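분류: 특집 > 식품·유통 > 저온 저장

후숙실의 닷새: 바나나 색을 맞추는 일

최종 수정: 2019년 1월 7일 월요일

바나나는 녹색일 때 수확한다. 산지에서 항구까지, 다시 항구에서 소비지까지 가는 동안 과육은 단단하고 전분 함량이 높은 상태로 유지되어야 한다. 운송 온도는 보통 섭씨 13도에서 14도 사이다. 이보다 낮으면 껍질 아래 유관속이 갈변하는 저온 장해가 생기고, 높으면 컨테이너 안에서 호흡이 빨라져 일부가 먼저 익는다. 먼저 익은 송이가 내놓는 에틸렌은 옆 상자로 번진다.

비렌(Biren) 후숙장은 니스타노 항에서 트럭으로 한 시간이 채 걸리지 않는 곳에 있다. 밀폐형 후숙실 여섯 칸과 입고 대기장 하나, 작은 검사실 하나로 이루어져 있으며 물량의 대부분은 유통사 킨타나(Quintana)로 나간다. 취재 기간에 들어온 한 로트는 315상자였다. 하역이 끝난 뒤 후숙실 문이 닫히기까지 과육 온도를 고르게 맞추는 데만 꼬박 하룻밤이 들었다.

후숙의 첫 단계는 승온이다. 과육 중심에 탐침을 꽂고 목표 온도인 17도 안팎까지 올린다. 실내 공기 온도와 과육 온도는 같지 않다. 상자 측면의 통기공이 서로 어긋나게 쌓이면 팔레트 안쪽은 바깥보다 두세 도 늦게 따라온다. 공정 책임자 이케르 니에토는 후숙 불량의 절반 이상이 가스를 넣기 전에 이미 정해진다고 본다. 그가 입고 검사에서 가장 오래 들여다보는 것도 과실보다 적재 상태다.

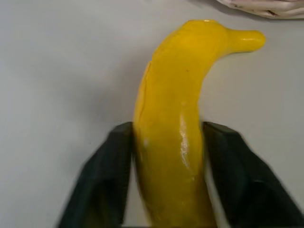

갈색 반점이 없는 노란 껍질.

승온이 끝나면 에틸렌을 주입한다. 농도는 대개 100에서 150ppm 사이로 잡는다. 바나나는 호흡 급등형 과실이므로 외부에서 들어온 소량의 에틸렌이 자체 합성을 촉발한다. 일단 반응이 시작되면 농도를 더 높여도 속도는 거의 달라지지 않는다. 밀폐 시간은 24시간이 기준이고, 그 뒤에는 환기로 이산화탄소를 빼낸다. 이산화탄소가 1퍼센트를 넘겨 쌓이면 에틸렌의 작용이 억제되어 색이 늦게 돈다. 비렌에서는 스코르스카(Skorska) 센서가 천장 쪽과 바닥 쪽 두 곳에서 값을 읽고, 둘의 차이가 벌어지면 순환 팬의 회전수를 조정한다.

껍질이 노랗게 변하는 것은 엽록소가 분해되면서 원래 있던 카로티노이드가 드러나는 현상이다. 과육의 전분이 당으로 바뀌는 과정과 시간상 나란히 진행되지만 두 반응의 최적 온도는 다르다. 25도를 넘는 곳에서 익히면 과육은 물러지는데 껍질은 녹색으로 남는다. 업계에서 고온 장해의 전형으로 꼽는 상태다. 따라서 껍질 색을 보고 과육의 상태를 추정하는 관행은 온도 이력이 정상이라는 전제 위에서만 성립한다.

색 판정에는 일곱 단계 색표를 쓴다. 1은 전체 녹색, 4는 녹색보다 노란색이 많은 상태, 6은 전체 노란색, 7은 갈색 반점이 나타난 상태다. 소매점은 운송 시간을 감안해 3이나 4에서 출고해 달라고 요구하는 일이 많다. 단계 하나의 차이는 온도에 따라 하루에서 이틀에 해당한다. 비렌의 기록을 보면 이번 로트의 3단계에서 4단계까지는 37시간이 걸렸다. 계획보다 늦었고, 환기 뒤에 실내 온도를 낮추는 시점이 앞당겨진 탓으로 정리되어 있었다.
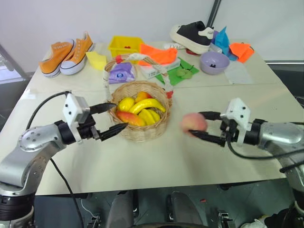 후숙 관리에서 가장 표준화가 덜 된 부분은 육안 검사다. 색표는 인쇄물이어서 퇴색하고, 검사대의 조명과 배경은 시설마다 제각각이다. 같은 과실도 어두운 바닥에 놓았을 때와 밝은 바닥에 놓았을 때 판정이 달라진다. 위 사진의 복숭아처럼 분홍과 주황이 섞인 색은 흰 상판을 배경으로 하면 윤곽은 뚜렷하지만, 주변에 다른 색의 물건이 많으면 관찰자의 기준색이 흔들리기 쉽다. 바나나의 3단계와 4단계 경계에서도 같은 문제가 생긴다. 품질 담당 메리아 아호넨은 검사대에 무광 회색판을 깔고 색온도 5,000켈빈의 등만 켜도록 절차를 바꾸었다. 변경 뒤 두 검사자의 판정이 어긋나는 빈도는 줄었으나, 여름철 자료가 아직 없어 결론은 미뤄 두고 있다.

복숭아는 바나나와 함께 다룰 수 없는 품목이다. 둘 다 호흡 급등형이지만 복숭아는 0도 가까이에서 보관하고, 오히려 2도에서 8도 사이에 오래 두면 과육이 푸석해지는 내부 장해가 나타난다. 바나나에 안전한 온도에서는 복숭아가 지나치게 빨리 무른다. 겉색도 지표로서 성격이 다르다. 복숭아의 붉은 기는 햇빛을 받은 정도에 크게 좌우되므로 숙도는 바탕색과 경도로 따로 판정해야 한다. 혼합 창고를 운영하는 업체가 구획을 나누고도 에틸렌 흡착 필터를 별도로 두는 이유가 여기에 있다.

수분 손실은 장부에 직접 나타난다. 이번 로트에서 계량 대상이 된 물량은 입고 때 3,668킬로그램, 출고 때 3,595킬로그램이었다. 차이는 73킬로그램으로 2퍼센트에 조금 못 미친다. 상대습도를 90퍼센트 이상으로 유지하면 손실을 더 낮출 수 있으나, 색이 4단계를 지난 뒤에도 습도가 높으면 껍질이 연해져 손가락, 즉 개별 과실이 송이에서 떨어진다. 비렌에서는 에틸렌 주입기에 90퍼센트대 초반을 유지하다가 출고 이틀 전부터 85퍼센트로 내린다. 손실 일부를 받아들이고 탈립을 줄이는 선택이다.

에너지 쪽의 계산은 더 복잡하다. 호흡이 정점에 이르면 과실 자체가 내는 열이 커져서 냉동기 부하가 평상시의 몇 배로 뛴다. 여섯 칸을 같은 날 시작하면 정점이 겹친다. 설비를 맡은 에로 누르미는 칸별 시작 시각을 여덟 시간 간격으로 벌려 놓았다. 항만 하역이 밀리면 이 간격이 무너지고, 그때는 한 칸의 승온을 일부러 늦춘다. 니에토와 누르미의 일정표가 가장 자주 충돌하는 지점이다.

킨타나는 3월부터 출고 기준을 색표 단계와 과육 온도의 두 항목으로 바꿀 예정이다. 지금까지는 단계만 적었다. 4단계로 나간 상자라도 과육이 16도인 것과 14도인 것은 매장에 닿았을 때 하루 가까이 차이가 난다. 아호넨은 탐침 측정 때문에 상자마다 과실 하나를 버려야 하는 점을 들어 표본 수를 팔레트당 두 상자로 제한하자고 제안했고, 킨타나는 네 상자를 요구하고 있다. 협의는 진행 중이며 비렌 측은 시험 로트 두 개를 더 돌린 뒤 수치를 제출하기로 했다.

태그: 후숙, 에틸렌, 바나나, 콜드체인, 품질검사

기사 문의: 편집부 | 무단 전재 및 재배포 금지 | 맨 위로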